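How Does a Movie Get Its Sounds?

I love movies, and when I was a kid I thought every sound in them got recorded while the actors were acting. Nope! Lots of it gets added later, by people called Foley artists.

Say a character walks through snow. The real crunch is hard to record, so a Foley artist might squeeze a bag of cornstarch right next to a microphone. Try it - it sounds just like boots in December!
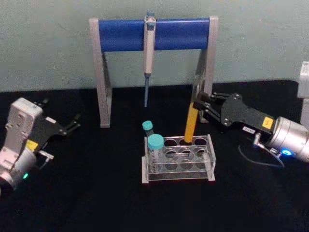
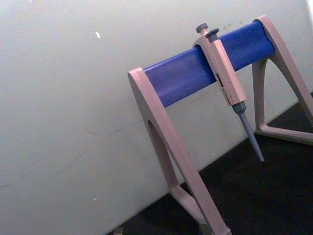 A stand with a blue bar across the top, on a black work surface.

My favorite is a cartoon called Skellel, about a dragon who lives in a town named Grikevix. The team used 800 different sounds in it, and the dragon's wings are just an old pair of leather gloves, flapped really fast (I tried this too, and my dog left the room).

Want to be a Foley artist? Turn off the sound on a short scene, grab 5 things from the kitchen, and make your own noises while it plays. Ask before you borrow the good pans!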